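Household Stuff: Buying, Keeping, Losing
Unit 3 notes: The life of a small object
Handout, 6 February 2024

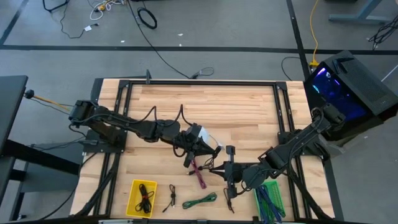 1. What we mean by "small object"

For this unit, a small object is anything you own that fits in a closed hand and that you couldn't swear to the location of right now. Pen caps, spare keys, the plastic thing that came with the shelf. Furniture is Unit 4. Food is not covered, although several people brought it up last time with real feeling.

The reading for this week is the Tokley household inventory (course packet, second section). It lists 1,225 items in a two-bedroom apartment. You don't have to read every line. Do read the kitchen drawer pages, which go on longer than the pages for the bedroom and the bathroom put together, and which list "lid, unknown" 9 times.

2. Three stages

Arrival. Most small objects are never chosen. They come attached to something that was. You buy a lamp and become the owner of a hex key, two felt pads and a bag with a warning printed on it. In the Tokley inventory nearly 1,000 items came in this way.

Residence. The object is put "somewhere safe." We will use this phrase in its technical sense, meaning a place selected with great care and then erased from memory. Note the difference between storage (you could draw a map) and residence (it's in the house).

Departure. Thrown out, given away, lent, or lost. Lending and losing are separate columns in the worksheet. Please keep them separate even when your own experience suggests one column would do.

3. Why people keep things

The packet gives two theories.

The Ritchie view is that keeping is a kind of cheap insurance. A spare button costs nothing to hold and might save a shirt. The trouble is that the shirt usually goes first, and the button stays on for years in the service of no garment at all.

The Cedgate view is that throwing something out takes a decision and keeping it doesn't, so the object wins by default. This explains the drawer better, I think. It does a poor job with collections, where people make decisions constantly and still run out of shelf.

You may side with either one in your paper. You may not side with both in alternating paragraphs. I have read that paper.

4. Terms to know

Orphan: a part whose whole has left the house.
Twin: a second one, bought when the first was in residence.
Drawer of last resort: self-explanatory, but define it anyway, with a floor plan if you can draw.
Sweep: a planned clear-out. Typically ends when a box of old letters is opened.

5. For next class

Pick one drawer. List what's in it without removing or improving anything. Mark orphans with an O and twins with a T. Then write a page on the item you find hardest to explain.

The Takulance chapter on garages is optional and long. If you share a home, ask before you list somebody else's drawer. The papers on this unit are due in March, stapled. Staples are in residence somewhere in my office.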